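Totanico Robotics Club
Pre-session safety checklist: garment folding project
Checked Monday, January 30, 2023

1. Hand grippers
Pivot pins seated, no play in the linkages: OK
Finger pads secure: OK. One pad had started to lift at the corner and was re-glued before use.
Jaws open and close without catching: OK
Comment: keep fingers clear of the linkage when closing. The plates can nip skin. Long hair tied back.

2. Work surface
Cloth flat, platform steady: OK
Pins, badges and loose buttons removed: OK
Comment: the jacket goes back side up, sleeves out, before the first fold. Spare clothes should go back on the rack between runs. Marked as an action in July and still not done every time.
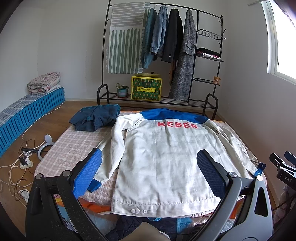 Item 2: jacket laid out on the plaid cloth, sleeves spread.

3. Floor and cables
Power strip off the walking route: OK
Cables tidy: NOT OK. Leads are tangled at the strip and a long white one crosses the floor. Tape it down or run it along the wall.
Adapters checked for damage: OK

4. Handling
Operators briefed on grip and lift: OK
Comment: pinch a single fold and lift slowly. Two operators working on one jacket should agree who moves first. If the cloth snags on a snap, stop and open the jaws. Do not pull. 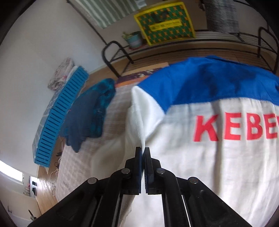

Lifts should stay over the platform, and anyone watching stands back from it. Stop after 75 lifts for a break, sooner if the wrist aches.

5. Storage and records
Rack stable, nothing heavy on the top rail: OK
Recordings copied to the Tanabe drive: OK
Lift log up to date: OK. Target for the Stollis entry is 4000.

Result: pass with 2 actions (cables, spare clothes). Recheck item 3 before the next session.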